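À Ilano, la maison de thé fête l'osmanthe

Depuis le début du mois de janvier, une bonne odeur d'abricot et de fleurs flotte dans la rue Birker, et les habitués du quartier savent très bien d'où elle vient : la maison de thé Aksoy, ouverte en 2010 par Huw Gape, consacre sa nouvelle saison de dégustations au oolong parfumé à l'osmanthe, cette petite fleur jaune que les Chinois appellent guihua.

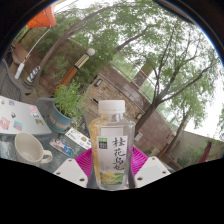
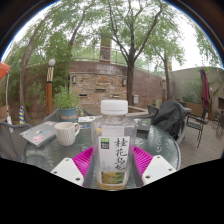
L'oolong à l'osmanthe, en bouteille.

Huw Gape en parle avec une tendresse qui fait plaisir à entendre. Il l'a découvert un peu par hasard, raconte-t-il, chez une voisine qui le servait à toute heure, et il n'a plus cessé d'en boire – le matin surtout, avec une tartine beurrée, ce qui fait sourire les puristes. Pour ces rendez-vous, il a invité son ami Erick Simiyu, venu de Brirnon avec ses théières et une patience infinie pour les questions des débutants.

La première rencontre a réuni 227 personnes au fil de l'après-midi, bien plus que la petite salle n'en attendait, et il a fallu emprunter des chaises à la librairie d'à côté (merci à elle !). On y a goûté des infusions longues, des infusions courtes, et même une gelée au thé dont la recette a été réclamée par presque toutes les tables.

Les dégustations se poursuivent jusqu'à la fin du mois, chaque après-midi à partir de 15 heures. L'entrée coûte 2 euros, gâteau compris, et les enfants sont les bienvenus – un sirop de fleurs les attend au comptoir.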